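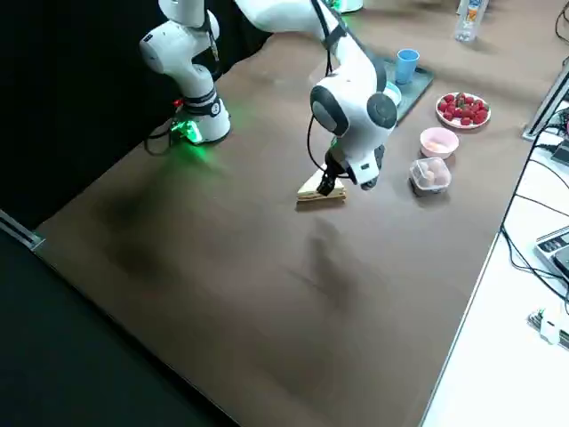
Illinano Table Oil

Illinano is a clear finishing oil for indoor wooden tables, worktops and shelves. It soaks into the grain and leaves a low sheen. It is made by Vulov and sold in one size, a 1 litre tin, at £40.

Coverage depends on the timber. Dry oak takes more than beech, and old pine more again. Sand back to bare wood, wipe off the dust and apply thinly with a lint-free cloth.
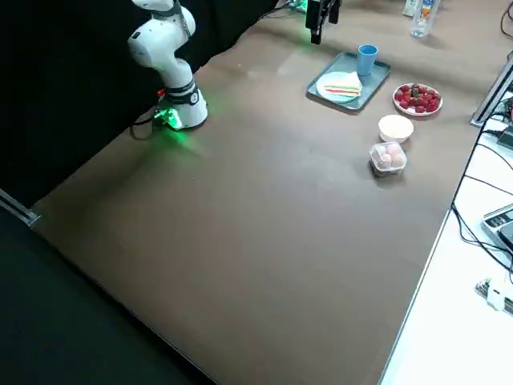

Leave the first coat overnight, then rub down lightly and apply a second. Keep hot pans off the surface for the first week. Lay used cloths flat outdoors to dry before throwing them away, as oily rags can catch fire.

Product code: 1054
Not suitable for varnished surfaces
Trade orders: Fouzia Jafri, Trunport depot
Next delivery due in June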